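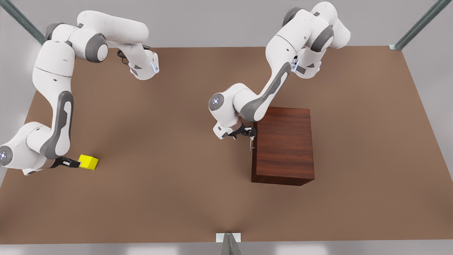
Teaching two arms at once: speaker notes
Plalden workshop, January 19, 2022

Opening

Thank the hosts. Say who we are: the teleoperation group at Britlow. Talk is 40 minutes, questions at the end, but people can interrupt if a term is unclear.

Main point to get across early: we teach the robot by driving it. One person, two hand controllers, one gripper per hand. We record the joint positions and the gripper commands, then train on the recordings.

The task

Cube and cabinet. The left arm takes the handle and opens the door. The right arm picks up the yellow cube and puts it inside. Leave the opening slide up while explaining this.

Mention that the hard part is the order. New operators grab the cube first because it's easy, then have to hold it still while they fight with the door. We now ask them to bring both grippers into place, open the door, and only then close on the cube.

Why simulation first

We used to start on the real arms in the Camargo lab. Resetting the table took longer than the demonstration. In simulation the reset is one button, and a bad grasp costs nothing.

The downside is feel. There's no force coming back through the controllers, so operators pull on the handle at odd angles and don't notice. Ask if anyone in the room has tried force feedback on a budget. I'd like to hear about it.

The data

1,451 demonstrations kept, from 8 operators. Recording finished in June.

Explain what we threw out: runs where the cube was dropped, and runs with a long pause in the middle. Pauses matter more than you'd expect. The trained policy copies them and sits there with the gripper open.

We did not throw out slow runs. Some of the slowest operators gave the smoothest paths.

Funer

Our replay tool. Short demo here if the laptop behaves - otherwise skip to the next section and offer to show it at the break. Show scrubbing back and forth, trimming the start, and tagging the moment the handle is gripped.

What we'd change

Train operators for 2 full sessions before keeping anything. Let them choose their own viewpoint. Move the cube's starting position more between runs, as ours stayed too close to the same spot and the policy struggled when it was shifted toward the front of the table.

Questions

Likely one: does it transfer to the real arms? Answer: reaching does, the handle is still unreliable. Don't oversell it.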